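Old desktop as a music box for the den, anyone still doing this?
Started by bustos_lane, September 20, 2024

bustos_lane
So I finally did it, I turned the old desktop tower into a jukebox for the den and I am in love with it. 671 albums ripped so far, all lossless, and I haven't opened a streaming app since May. My kids now argue over whose turn it is to pick a whole record, start to finish! Anybody else still ripping discs?

Otia
Yes!! Still at it over here. I'm at 1,704 and my wife has stopped asking when I'll be finished. Do you tag as you go or in one big batch? I did a batch and regretted it for weeks, half my jazz ended up under "Various."

marelia_spins
Love the enthusiasm, but a full tower for this? A little palm-size board sips power and makes no noise. I'd never put a big case next to my listening chair.

bustos_lane
Tag as I go, five discs a night with a cup of tea. And fair point Marelia, but the tower was free and I like having room for a second drive. Got the side off again tonight:
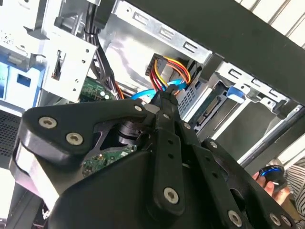 Inside the tower, side panel off

It sits in the closet behind the den and I ran one long cable through the wall, so I don't hear a thing from the chair.

Otia
Closet is the way to go. Leave the door cracked in summer though.

Harish Ramasamy
I have to side with Marelia on the power bill, but not on the noise. Slow fans and a decent cooler and you'll forget it's there. What are you doing for backups? I lost a drive with up to 2 years of ripping on it and I still get mad when I see those boxes of CDs in the garage.

marelia_spins
Ouch. OK, I'll give you the second drive, that's a real argument for the tower. Still wouldn't want one in my living room.

bustos_lane
Harish, that hurts to read. Second drive gets a copy every night and a third one lives at my sister's place. I swap it when I go over for dinner.

jallau77
Am I the only one who thinks lossless is overkill for the den? I can't tell the difference on my speakers and I've tried plenty of times.

Otia
Maybe not on those speakers, but rip it once at full quality and you never have to do it again. I did mine twice. Never again!

jallau77
Fine, that makes sense. Digging out my disc drive this weekend. What do you all use for cover art?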